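Litia releases 2,000 simulated examples for robot learning, and lists what they leave out

Litia has released Plellura, a set of 2,000 practice runs for robot arms, all made in simulation. The company is not calling it a breakthrough.

"A simulated cabinet never sticks," said Otakar Šťastný, who led the work. "We threw out 37 runs that scored well and looked wrong. There are probably more — we would like outsiders to find them."

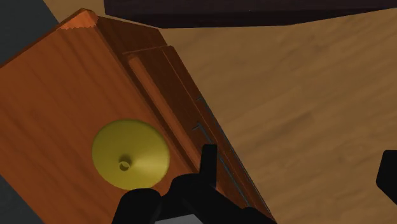
A simulated gripper beside a yellow funnel-shaped object on a wooden cabinet.

Tests on real arms begin in May. Litia makes no claims before then.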